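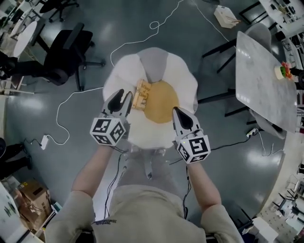 Answers collected by Liliana Sala

Filed under: Home Care / Cushions & Soft Furnishings

Washing and keeping floor cushions: your questions

Can I put the whole cushion in the machine?
It depends on the filling. Polyester fiber can usually be washed if the drum is big enough that the cushion turns freely. Foam blocks should never go in, they tear inside and you will find crumbs for weeks. Please read the label before anything else.

My cushion is a funny shape and has no zipper. What now?
Many novelty cushions, like the fried egg ones, are sewn closed. I clean them by hand on the surface, with a cloth, lukewarm water and a little mild soap. Work on one color at a time, first the white and after that the yellow, so the dye does not travel.

How do I dry it?
Lying flat, in a place with air, and you turn it every few hours. In my apartment in Sarmiento a thick one needs two days in November. If you put it away before the middle is dry, it will smell, and this smell is very hard to remove.

The filling has become lumpy. Can it be saved?
Often yes. Put the dry cushion on the floor and pull the lumps apart with your fingers through the fabric, starting from the edges. With the Rellness refill bags you can also add new fiber. I opened 7 cm of the seam, filled, and closed it again with a ladder stitch.

Is a glossy floor a problem?
The cushion slides, mostly. A thin anti-slip mat under it solves this. Sweep first, as sand between the cushion and the floor can scratch the finish.

What size should I buy for sitting?
For an adult I recommend a seat of 67 cm across. My own round one from Nustside is only 38 cm, and it is good for the cat.

How often should I wash the cover?
Once a month if somebody sits on it every day. With children or pets, every two weeks.

Where can I send another question?
Use the form on the contact page. I read all the messages, but I answer slowly in summer.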